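Mirkcombe Reading Room > Stories > Short fiction

The Returns

The library at Mirkcombe closed at five on weekdays, and at ten to five Ecaterina Nedelcu came in with a carrier bag and put it on the desk.

"These were my father's," she said. "I mean they're yours. He had them out."

Sorin Stoica took the first one from the bag. It was a history of canals. The date slip inside the cover had gone brown and the last stamp was from a February before he had started school. He turned it over and looked at the back, then he took out the next one.

"There are more at the house," she said. "I found them behind the boiler."

"How many more?"

"Thirty-six altogether. I've written them down."

She gave him the list. Her handwriting was small and she had put the authors in order. Sorin read down it. Half of it was canals and the rest was sea stories, apart from one on keeping geese.

"Did he keep geese?" he asked.

"No."

He went into the back office, where Veronica Nistor was putting her coat on. She had run the branch for 29 years and had her own way with late books, which was to look at the borrower until the borrower paid. She came out with one arm in the coat.

"Nedelcu," she said. "From Enavel Street?"

"He died at the end of the winter."

Veronica put her other arm in the coat and did up the buttons. "I went round there twice," she said. "He gave me tea and told me he'd never been in here in his life. He had a card. I'd made him the card myself."

"I'm sorry," said Ecaterina.

"It was good tea."

Sorin had begun to work out the fine on the back of an envelope. He stopped at £188, with most of the list still to do, and put the pencil down. Veronica looked at the envelope and folded it in two and put it in her pocket.

"Bring the rest on Saturday," she said. "Not in carrier bags, they split."

On Saturday it rained. Ecaterina borrowed Darius Pîrvu's van, which smelled of paint, and he came along to do the lifting. He carried four boxes up the steps and wouldn't let her take one. In the last box was an exercise book that wasn't on the list. She had not seen it before. Her father had used a page for each book, with the title at the top, and under the title he had put down what he thought. 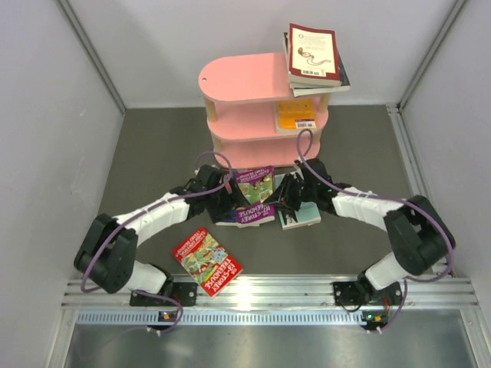

Why had he kept the books so long?

He had meant to read them all again before he gave them back, and he was a slow reader. It was written on the inside cover of the exercise book, in pencil, with the date he had first meant to return them.

Ecaterina read the page on geese standing up. He had thought the book was sound but the author too fond of the birds. Under that he had added, in a different pen, that there was no room in the yard.

"Do you want to keep that one?" Sorin asked. "The geese? We'd only sell it."

She thought about it.

"No," she said. "It's due."

He found the old stamp in a drawer and pressed it on the slip, though the ink had mostly gone. Darius asked if there was anywhere to get a sandwich. Veronica told him the place by the bridge, and then she took her coat off the hook and said she would walk down with them.

Contact the Reading Room | © Mirkcombe Reading Room 2018 | Back to top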